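Packing for a weekend away without turning the house upside down

I love going away for a couple of nights, and for years I hated getting ready for it. Everything ended up in a heap on the bed, the dog got underfoot, and at nine at night I'd be hunting for a phone charger that was already in the car. These days I can have a bag ready in the time it takes to run a load of towels, and I want to share how, as so many of you wrote in after the laundry page asking for more of this sort of thing!

Start with the surface, and make it a table

Beds are too soft and too low. Things roll into the dips in the doona, you stand there bent over like a question mark, and then you can't go to bed until you've finished. Use the biggest flat table you've got. Wipe it down first and let it dry, and put the bag in the middle with its zips fully open. Anything you plan to take goes along the back edge, in one line, so you can see the lot at a glance.

I started doing the line-up before a trip to Gavero, when I left my reading glasses at home and had to hold every menu at arm's length. Glasses now come out first. If you own a spare pair, even an old prescription with a wonky arm, keep it in the bag permanently and forget about it.

The line works best when it's only small stuff. Clothes are easy, you'd notice if you'd left your jumper behind the minute it got cold. It's the little things that go missing: glasses, tablets, earphones, the key to the place you're staying in, the bit of paper with the gate code. Our gate code for the cabin at Indik was 2712 and I said it aloud all the way up the hill because I'd left the note on the fridge. (Write the code on a luggage tag, inside the flap. Brilliant trick, costs nothing.)

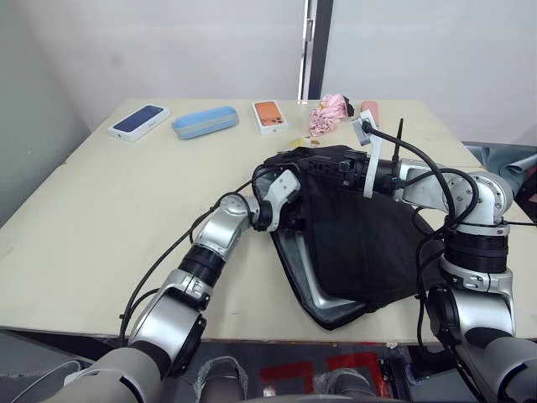

Don't put anything in the bag until the line is finished. I know it's tempting to pop things in as you go, but then you start second-guessing, and out it all comes again. Walk through your day in your head from waking up to turning out the light, and set things down as you get to them. Toothbrush, tablets, sunscreen, hat, glasses, book. Then walk away and make a cuppa. You'll think of the missing thing before the kettle's boiled, I promise.

Boxes are better than you think

I used to throw out every little sturdy box that came into the house, and now I'm a shocking hoarder of them. A good rigid box with a snug lid is perfect for cords, plug adaptors, spare batteries in their packet, a small sewing kit, a deck of cards. Shoe boxes are too big and go soft at the corners. The boxes that small electronics come in are lovely, and so are tea tins.

Label the end of the box as well as the lid. When it's standing upright in a bag, the end is all you'll see. Masking tape and a felt pen will do the job, and it peels off cleanly when you change your mind about what lives in there.

For liquids, skip the box and use a zip pouch you can rinse out. Decant shampoo into a small bottle, squeeze a bit of air out before you screw the lid on, and leave some room at the top if you're driving up into the mountains. I put a square of cling wrap under the cap too. My sister-in-law laughs at me, but her cardigan smelled of coconut conditioner for the whole of August.

Loading the bag

Heavy things go at the bottom, nearest the wheels if your bag has them, or flat against your back if it's a backpack. Shoes go in heel to toe, stuffed with socks. I slip mine into old shower caps so the soles don't touch anything clean.

Roll your T-shirts, fold your trousers. I've tried rolling everything and I've tried folding everything, and trousers come out of a roll looking as though you slept in them. Shirts with collars can go in last, flat across the top, with a sheet of tissue in the fold.

Hard cases and boxes go down the sides, where they prop the bag up and stop it slumping. A glasses case can take a bit of a squeeze if it's a stiff one, but I still give mine a soft neighbour. Pyjamas are ideal.

Keep one outside pocket for things you'll want on the way and nothing else. Tissues, mints, a pen, something to read. Once you let a stray sock in there, it's all over.

A dark bag lining is a terror for swallowing dark things, by the way. If yours is black inside, tie a scrap of bright ribbon to your keys and earphones. I use the yellow stuff off a bunch of flowers and it's still going strong.

Snacks, because of course

I make the same slab of oat slice before every trip. It's 200 grams of oats and whatever dried fruit is open in the pantry, and it cuts into 12 pieces. Wrap them in pairs in baking paper. They travel beautifully and you won't be caught out paying servo prices for a sad muffin (the one at Getmont is the saddest I've ever met!).

Freeze a water bottle the night before, only three-quarters full, and tuck it in with the lunch. It keeps the sandwiches cool, and by mid-afternoon you've got a cold drink.

Coming home again

The part I enjoy most now is the unpacking, if you can believe it. Bag back on the table, same spot, and everything out along the back edge again. Washing goes straight to the laundry. Shake the bag out over the grass, then run the vacuum's narrow nozzle into the corners – sand gets right down into the seams and will chew through the stitching in time.

For marks on a fabric bag, use a soft brush and lukewarm water with a few drops of dishwashing liquid. Work from the outside of the mark towards the middle, blot with an old towel, and leave the bag open somewhere airy until it's dry right through. Never put it away damp. A musty bag is a miserable thing, though I did rescue one with bicarb soda: a good sprinkle, zipped up for 2 days, then vacuumed out.

Before the bag goes back on the shelf, put the permanent things in: spare glasses, the cord box, an empty zip pouch, a folded shopping bag for dirty clothes. I do mine the Wednesday after we get back, when the washing is finally off the line.

A few of you asked what bag I've got. It's an old Hsu overnight bag from a garage sale, with one zip pull replaced by a paper clip, and I wouldn't swap it for anything. A stiff zip, if you've got one, comes good with a rub of candle wax along the teeth. Run it back and forth a few times and wipe off the crumbs before they get on your clothes.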